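Assunto: Re: [turnos-lorkside] Célula nova na linha de montagem
Data: seg., 9 de março

Em resposta à lista, a coordenação escreveu:
> A partir de agosto, a montagem das placas passa para a célula Botama.
> Os 28 colegas da linha mantêm o posto, com funções "de acompanhamento".
> Formação de 40 horas, dada pela Tretley. Dúvidas, para esta lista.

Cá vai a dúvida: acompanhar é o quê? Faço isto há tempo suficiente para encaixar um pino a pensar no almoço. Agora vou pensar no almoço e olhar para quem encaixa o pino. O ordenado é o mesmo, diz o anexo, mas o prémio por peça desapareceu da página 2 e não o encontro em mais lado nenhum.

Também gostava de saber quem assina a folha de defeitos. Se a peça sair torta às três da manhã, o nome que lá fica é o meu, suponho, que a Botama não tem caneta.

Quanto às 40 horas: contam como turno ou são oferta da casa? Na Stankevičius foram 60 e pagas.

Junto a fotografia da bancada, para quem anda de noite e ainda não a viu. 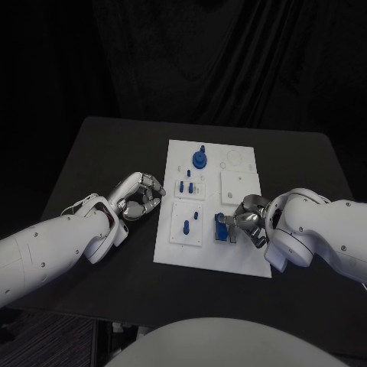
Bancada da célula: placa branca, peças azuis, mão direita já ocupada com um bloco.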